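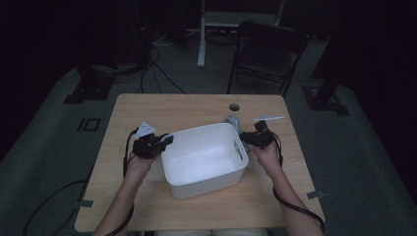
会议用桌及白色收纳箱(空箱),桌面右后方可见圆孔。

共用物品整理碰头会 会议记录

时间:2024年10月
地点:二楼大间,长桌一侧
主持:罗绍拉·莫斯克拉(Rosaura Mosquera)
记录:特奥多罗·特哈达(Teodoro Tejada)
出席:Ustent 楼上两间工作室、Fliltley 裁缝铺、Ludeck 装订室各派一人;Georgiev 乐器行的人迟到,自第三项起列席
列席但未发言:乐器行的狗

一、上次记录的确认

上次记录无人提出修改。装订室代表表示没有读过,所以也没有意见。主持人认为这可以算通过,记录人照写。

二、白色收纳箱的用途

主持人说明,箱子买来是为了收共用物品,至今没有人说得清共用物品包括哪些。上次会后大家各自往里放东西,等于把四家的抽屉倒进了一个更大的抽屉。清出来的东西已经退还各家,有两样无人认领,见第四项。

裁缝铺主张箱子只放布料和软的东西,理由是箱子内壁光滑,不勾丝。装订室主张放纸张和纸板,理由同样是内壁光滑。工作室方面指出,按这个道理什么都可以放进去,于是回到了原来的问题。

讨论中有人提出加隔板。主持人问隔板谁来做,发言随即转入下一点。

又有人问箱子装满以后怎么搬。箱子短边上有一个椭圆形的提手孔,裁缝铺认为够用,装订室则提醒各位,一箱纸的分量和一箱布的分量是两回事。记录人补充,上回那一箱是他一个人搬下楼的,请记录在案。已记录在案。

决定:箱子暂定放三类东西,即包装用的布和纸、胶带与绳子、公用剪刀。液体不得入箱,无论瓶盖拧得多紧。装订室代表要求写明“胶水属于液体”,裁缝铺代表要求写明这句话是针对谁的。前一句采纳,后一句不采纳。

三、箱子放在哪里

现有意见两种。一种是继续放在浅色木桌中间,谁都拿得到。另一种是放到桌子底下,谁都碰不到脚就行。

主张放桌上的一方认为,东西一旦到了桌子底下,就和进了地窖没有区别,去年的卷尺至今还在那里。主张放桌下的一方认为,一张桌子正中间摆一个箱子,剩下的就只是箱子的边,裁不了布,也摊不开纸。

乐器行的人此时到场,建议放在窗台上。主持人请他先看一看窗台。他看过之后收回建议。

表决结果为二比二。主持人称自己没有投票权,随后又称自己有投票权,再随后表示不想得罪人。最后商定:白天有人用桌子时,箱子移到靠墙的架子下层;当天最后离开的人把箱子放回桌上,箱口朝上。“箱口朝上”四个字系装订室坚持加入,记录人没有追问以前发生过什么。

四、无人认领的物品

第一样是一把没有齿的梳子状的东西,裁缝铺说是装订室的,装订室说是裁缝铺的。乐器行的人拿在手里看了很久,说很像某种琴上的零件,但不是他卖的琴。
第二样是一串钥匙,试过本层所有的门,均打不开。

决定:两样东西装进信封,贴在布告栏旁边,留到十一月。届时仍无人认领,梳子状物归裁缝铺做压布用,钥匙由主持人保管。主持人问为什么是她。大家认为钥匙总得有人管。

五、桌面上的圆孔

工作室方面再次提出桌面靠后偏右那个小圆孔的问题。螺丝、针和橡皮屑时常从那里消失,裁缝铺估计自己每个月有相当一部分珠针是这样走的。

乐器行认为孔可以用来穿电线,堵上可惜。装订室认为既然从来没人拿它穿过电线,堵上也不可惜。有人提议配一个木塞,有人提议在孔下面挂一只小杯子,把掉下去的东西接住,每周清一次。后一个提议得到的笑声最多,赞成票也最多。

决定:挂杯子。杯子由裁缝铺提供,因为里面多半是她们的针。木塞的提议保留,待杯子掉下来之后再议。

六、费用

本次需要支出的项目为标签纸、绳子和两卷胶带,合计八十三元,由公用钱盒支付。记录人念完数目后,装订室询问为什么胶带要买两卷。答:因为一卷总会不见。询问者表示理解。

Fliltley 提出,收纳箱本身的钱当初是由她们垫付的,至今没有结清。主持人表示确有此事。其余各家表示印象不深。此项请记录人查小票,小票据信曾经放在那只箱子里。

七、标签

工作室方面带来三种标签样式,字号从小到大。裁缝铺选最大的,称老花不是缺点。装订室认为大字贴上去像超市。乐器行没有意见,但希望标签不要贴在提手孔旁边,搬箱子时手会蹭到。

决定:用最大的字号,贴在箱子的长边,正反各一张。上面写明三类可放的东西,末行加“胶水属于液体”。标签由记录人手写。记录人指出自己的字不好看,会议对此没有异议,但维持原决定。

八、其他事项

1. 公用剪刀只裁布和纸,不剪铁丝。乐器行表示听见了。
2. 桌面擦拭轮流进行,顺序为工作室、裁缝铺、装订室、乐器行。用干布先扫一遍,再用拧干的湿布,不要把屑子往圆孔里赶,杯子不是垃圾桶。
3. 架子下层目前放着一摞旧样册,须在箱子进驻之前搬走。装订室承认样册是他们的,请求宽限。宽限至下次开会。
4. 狗可以来,但不得进入架子下层。

九、待办

莫斯克拉:买标签纸、绳子和胶带,收好那串钥匙的信封。
特哈达:写标签,找收纳箱的小票。
Fliltley:提供小杯子一只,带挂钩。
Ludeck:搬走样册。
Georgiev:准时到会。

下次会议定于十一月,具体时间另贴布告栏。散会时装订室代表问今天谁最后走,于是各位都走得很快,箱子由记录人放回桌上,箱口朝上。

记录人:特奥多罗·特哈达
已阅:罗绍拉·莫斯克拉(第三项中“不想得罪人”一句,本人保留意见)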